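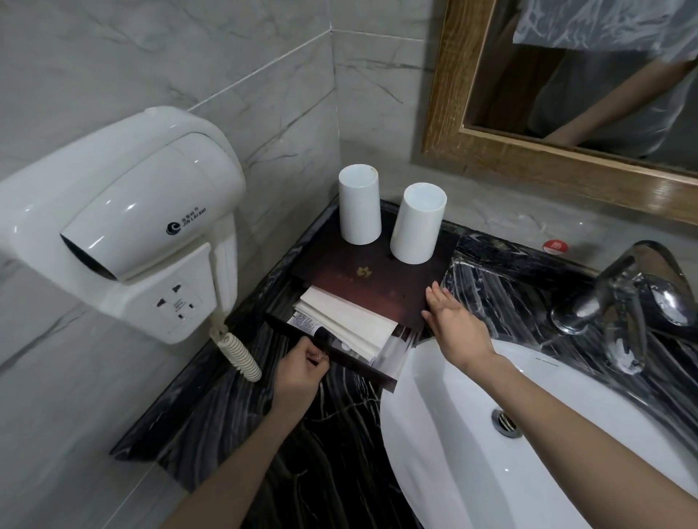 Hair dryer, cups and the little drawer by the sink

samik_70
Posted Apr 30, 2021
We're redoing our guest bathroom and I keep coming back to this hotel one. I love the dark wooden box with the two white cups on top and all the paper packets tucked in the drawer, so much neater than my saucer of odds and ends! Would you have one at home?

Jultitz
Yes to the box, no to the dryer on the wall. We had one at our last place and the coiled cord was forever trailing over the worktop. Mine lives in a cupboard now and I don't miss it.

sisodia40
Disagree with Jultitz, a wall dryer is brilliant for guests (mine never pack one). I'd worry more about wood that close to a basin. Ours swelled up and the drawer stuck within a year.

samik_70
Oh no, really? Was it varnished?

sisodia40
Waxed, and not very well, by me.

Mitier
Get it varnished and stand it on little felt feet, ours is fine. What I wouldn't have again is black marble. It looks gorgeous but ours shows every splash of toothpaste, and I'm wiping it morning and night.

Jultitz
Same with our black tiles. Go grey, like the walls!

samik_70
Grey it is then, plus a box. Will post ours in May if the plumber ever rings back.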